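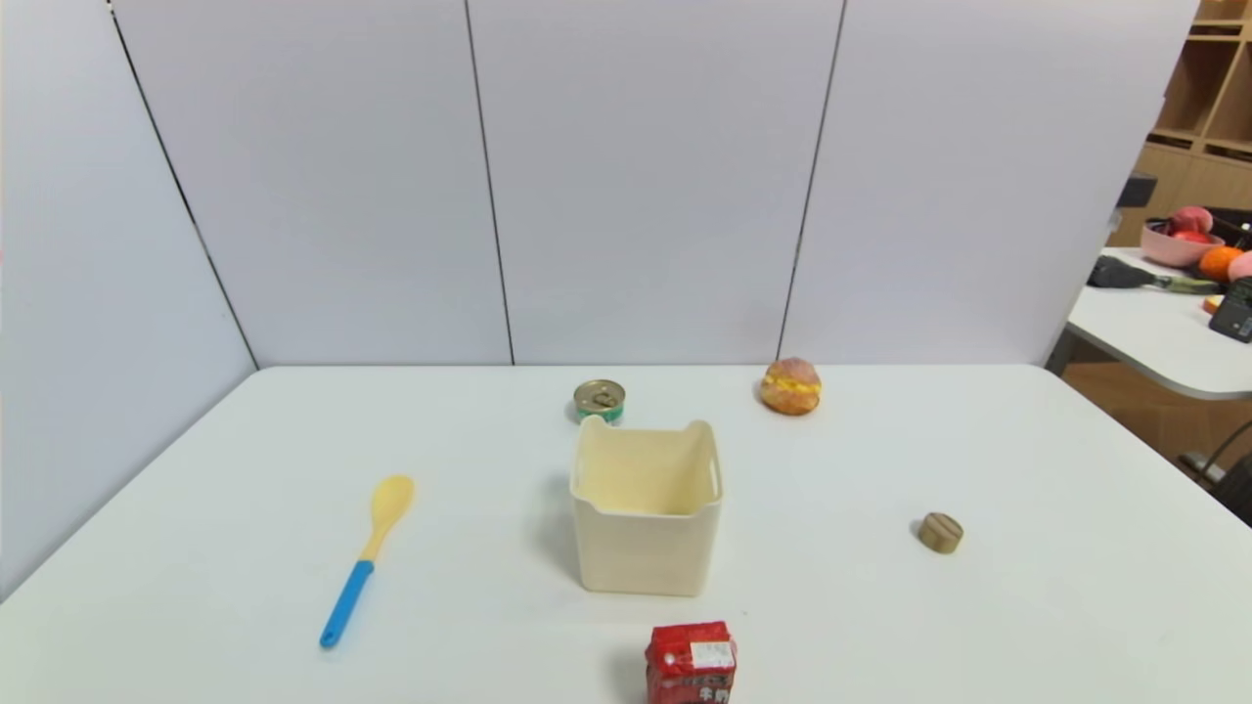
모집·공고 > 생활 모임 > 참가자 모집

눈다르 살림방 '작은 탁자 정리 모임' 참가자를 모십니다

안녕하세요, 눈다르 살림방입니다. 겨울 내내 문의를 주신 분들께 답이 늦어 죄송했는데, 드디어 봄 모임 소식을 전해 드리게 되어 얼마나 기쁜지 모르겠습니다. 이번에는 옷장도 냉장고도 창고도 아니고, 탁자 하나입니다. 밥 먹고 나서, 장 보고 와서, 아이 간식 챙기고 나서 탁자 위에 이것저것 남아 있는 바로 그 상태를 가지고 함께 손을 움직여 보려고 해요.

탁자 위 물건이라는 게 참 묘합니다. 따개 달린 작은 통조림, 빵 하나, 빨간 우유갑, 손잡이가 파란 숟가락, 어디서 왔는지 잘 모르겠는 동그란 받침 같은 것들이죠. 하나하나는 금방 치울 수 있는데 모아 놓으면 손이 안 갑니다. 먹을 것은 먹을 것끼리 둘지, 자주 쓰는 것을 앞에 둘지, 일단 통 하나에 다 담고 볼지 사람마다 순서가 다르고요. 지난 8월 모임 때도 똑같은 물건을 앞에 두고 어떤 분은 숟가락부터, 어떤 분은 제일 무거운 것부터 집으셔서 한참을 웃으며 이야기했답니다.

■ 어떤 모임인가요

흰 탁자와 네모난 크림색 플라스틱 통, 그리고 부엌에서 흔히 보는 작은 물건들로 진행합니다. 처음에는 아무 설명 없이 평소 하시던 대로 담아 보시고, 그다음에는 옆 사람의 방식을 따라 해 봅니다. 남의 방식대로 담아 보면 손이 자꾸 원래 버릇으로 돌아가려고 해서 은근히 어렵습니다(저희 진행자들도 매번 헷갈려요). 다 담은 뒤에는 통에서 다시 꺼내 보는 시간이 있습니다. 잘 담은 것 같아도 꺼낼 때 숟가락이 통조림 밑에 깔려 있으면 곤란하니까요.

한 번 모임은 89분입니다. 한 시간 반에서 딱 일 분이 모자라는데, 끝나고 나가는 버스 시간에 맞추다 보니 이렇게 정해졌고 어느새 그대로 굳어졌습니다.

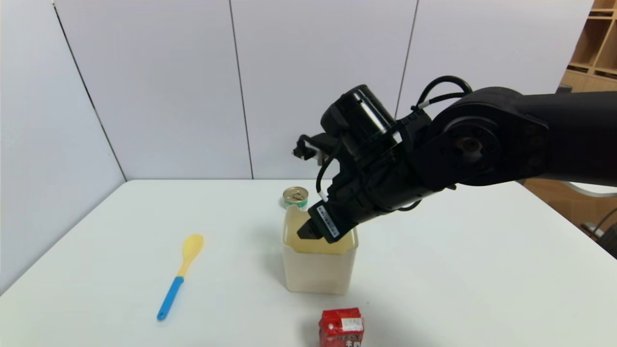
■ 이런 분을 기다립니다

- 정리를 잘하시는 분도, 정리라는 말만 들어도 한숨이 나오시는 분도 모두 환영합니다.
- 서서 하셔도 되고 앉아서 하셔도 됩니다. 의자가 필요하시면 신청하실 때 적어 주세요.
- 왼손잡이 분들, 꼭 와 주세요! 통을 어느 쪽에 두느냐에 따라 담는 순서가 꽤 달라지는데, 지난번에는 오른손잡이 분들만 오셔서 못내 아쉬웠습니다.
- 초등학생은 보호자와 함께 오시면 됩니다. 신청은 각각 해 주세요.

정원은 모두 22명이고, 신청이 더 많으면 처음 오시는 분께 먼저 자리를 드리려고 합니다. 기존에 오셨던 분들께서 너그럽게 양해해 주시리라 믿습니다.

■ 언제, 어디서

첫 모임은 2020년 3월 1일 일요일 오후 두 시, 루퍼트 건물 일층 안쪽 방에서 엽니다. 스토크니스 정류장에서 내리시면 약 400미터 거리이고, 큰길을 따라 쭉 올라오시다가 빵집을 지나 오른쪽으로 꺾으시면 됩니다. 건물 앞 주차 자리가 넉넉하지 않아서 되도록 버스를 이용해 주시면 감사하겠습니다. 다음 모임 날짜는 첫날 오신 분들과 의논해서 정하겠습니다.

참가비는 2000원이며 현장에서 받습니다. 차와 간단한 간식을 준비하는 데 씁니다. 드시지 못하는 음식이 있으면 미리 알려 주세요.

■ 준비물

특별히 없습니다. 다만 집에서 늘 자리를 못 찾는 작은 물건이 있다면 하나만 가져와 보세요. 병따개도 좋고 낱개로 남은 컵 받침도 좋습니다. 마지막 순서에 그 물건을 탁자에 함께 올려놓고, 통 하나에 어떻게 같이 담을지 머리를 맞대 보려고 합니다. 깨지기 쉬운 것, 칼처럼 날이 있는 것은 가져오지 말아 주세요. 가방에 넣었다가 깜빡하고 그냥 가시는 분이 종종 계시니 이름표를 붙여 오시면 더욱 좋겠습니다.
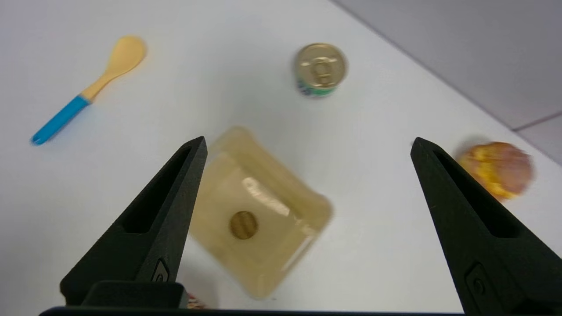

지난 모임에 오셨던 한 분은 납작하고 동그란 것을 늘 맨 나중에 틈새에 끼워 넣었는데, 먼저 바닥에 깔아 보니 그 위에 통조림을 세우기가 훨씬 편하더라고 적어 보내 주셨습니다. 그러면서 빵은 누가 뭐래도 맨 위라고, 그것만은 양보할 수 없다고 덧붙이셨어요. 이 의견에 찬성하시는 분도, 빵만 따로 빼 두시는 분도 오셔서 이야기 나눠 주시면 좋겠습니다.

■ 신청 방법

살림방 게시판에 성함과 연락처, 주로 쓰시는 손, 의자가 필요한지를 적어 비밀글로 남겨 주세요. 전화로 하고 싶으신 분은 평일 낮에 걸어 주시면 저희가 대신 적어 드립니다. 신청이 확인되면 문자를 보내 드리고, 문자를 받으신 뒤에 사정이 생기시면 편하게 말씀해 주세요. 기다리시는 분께 자리를 돌려 드리겠습니다.

혼자 오셔도 어색하지 않게 자리를 섞어 놓을 테니 걱정 마시고요, 조금 일찍 오시면 차부터 한 잔 드시면서 몸을 녹이셔도 좋습니다. 문은 시작 전부터 열어 두겠습니다.

눈다르 살림방 드림

문의: 눈다르 살림방 게시판 | ⓒ 눈다르 살림방 | 맨 위로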